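Écrire à quelqu'un en prison

Je reprends ce blog après une longue pause, avec un sujet que plusieurs lectrices m'ont demandé.
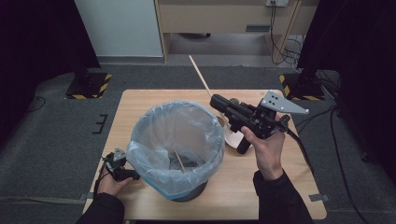
Faut-il bien connaître le droit pour correspondre avec une personne détenue ?

Il suffit de savoir écrire une lettre et de respecter les règles de l'établissement. Les questions juridiques, on les laisse à l'avocat.

J'ai commencé au mois de mai, grâce à Fiorella Valentini, qui anime un petit groupe de correspondants appelé Flosis. Elle m'a donné deux conseils : ne jamais demander la raison de la peine, et ne rien promettre que je ne puisse tenir. Le second est plus difficile que le premier.

Mon correspondant, que j'appellerai Kibet, est détenu à Zernmont. Sa première lettre faisait sept lignes. Il me remerciait, il parlait de la pluie et il me demandait comment on cuisine les lentilles dans mon pays. J'ai répondu par trois pages, ce qui était sans doute trop. Maintenant j'écris plus court et plus souvent.

Le français n'est pas ma langue maternelle, la sienne non plus. Nous faisons tous les deux des fautes, et je crois que cela nous met à l'aise. Il m'a corrigé un subjonctif la dernière fois, avec beaucoup de politesse.

Les lettres passent par le contrôle du courrier, donc il faut compter parfois deux semaines avant une réponse. Au début ce silence m'inquiétait. Je pensais avoir écrit une chose maladroite.

Dans sa dernière lettre, il m'annonce qu'il s'est inscrit à l'atelier de lecture. Je cherche un roman pas trop long à lire en même temps que lui. Si vous avez une idée, les commentaires sont ouverts.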